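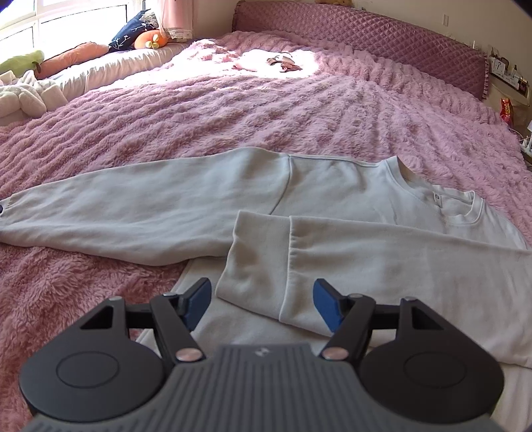 Heloísa Meireles

Right, I want some second opinions before I refold an entire wardrobe. I bought a Pladuleo chest in March (five drawers, flat pack, took all afternoon) and I've been trying the sleeves-in-first method that everyone on here swears by. Sweatshirt flat on the bed, one sleeve across the chest, then the other, then up from the hem. One arm is in and the other is still out to the side, and I am already unconvinced.

My problem is the sleeve. It makes a thick lump right across the chest, and on a heavy sweatshirt that lump is there for good. Fold it in three and the thing is the size of a cushion. My mum's way was to fold the whole garment in half down the middle, both sleeves together, and then in half again. It takes no time and it goes in the drawer. What am I supposed to be gaining?

sullow_lane
11 replies in the other thread and not one of them measured anything, so good luck.

The sleeve shouldn't go straight across. Lay it across, then turn it down at the shoulder so it runs towards the hem. If you leave it pointing at the opposite side you'll always get a lump.

Heloísa Meireles
I've tried turning it down. Then the cuff sticks out of the bottom and I have to fold it back up, so now it's three layers at the hem instead of two across the chest. The lump has moved house.

drawerful
Your blanket is half the trouble. You can't fold anything on something fluffy. The fabric grips, the sleeve creases while you're pulling it about, and you end up smoothing the same bit again and again. Table or ironing board.

Heloísa Meireles
The bed is the only surface wide enough with both arms spread. My ironing board is narrower than the sweatshirt. I'll give you the creases, though.

Tobermoray
I've got a Gautier folding board and it does make them all the same width. I'd recommend it.

sullow_lane
Same width, yes. Same as what, though? Mine came out wider than the drawer divider and I had to fold every one of them again by hand. Went to the charity shop with the instructions still in it.

Tobermoray
Then you had the wrong size board. They do a smaller one.

sullow_lane
So I buy a second board to fix the first. No thanks.

pegbag
I'm going to be the awkward one and say hang them up. Sweatshirts are bulky, drawers are shallow, and all this fuss is to get round that.

drawerful
Never hang a heavy sweatshirt. You get pointy shoulders and the body drops. I've ruined two that way.

pegbag
Mine have been on hangers for years and they look fine. Use a fat hanger. I keep reading about these pointy shoulders and I've never once had them.

drawerful
How heavy are yours? There's a big difference between a thin one and proper 300 gram stuff.

pegbag
No idea, I don't weigh my clothes.

Taltwood_Jo
Can I ask whether the original poster is folding it front up or front down? Looks like front up, with the neck label showing. Every set of instructions I've seen says front down, so the sleeves go across the back and the chest stays smooth. It won't get rid of the bulk, but the line from the sleeve ends up on the back, where it bothers you less.

Heloísa Meireles
Front up, yes. I like to see what I'm doing with the neck. I'll try it the other way over, but I can't see how it makes the pile any shorter, and the pile is what stops my drawer shutting.

Taltwood_Jo
It doesn't make it shorter. It's for looks.

Heloísa Meireles
Thank you for a straight answer!

sullow_lane
Stand them on end, then. Fold to the height of the drawer and file them like records. The lump matters less because nothing is sitting on top of it.

pegbag
And when you take one out the rest fall over.

sullow_lane
Only if the drawer's half empty. How full is it, Heloísa?

Heloísa Meireles
Too full to fall over, I should think. All right, update. I did one front down with the sleeve turned towards the hem, and one my mum's way. On end, my mum's is taller and floppier and bends over at the top. The other one stands up. Flat in a pile there was nothing in it that I could see. So I'll do the sleeve business for the one drawer that's deep enough and carry on as before with the others. I still think people on here make rather a lot of claims for it.

Tobermoray
A board would have got them both the same height.

Heloísa Meireles
I'm not buying the board.

drawerful
Did you do it on the blanket again?

Heloísa Meireles
Yes.

Thread last active December 17, 2021. Viewed 381 times.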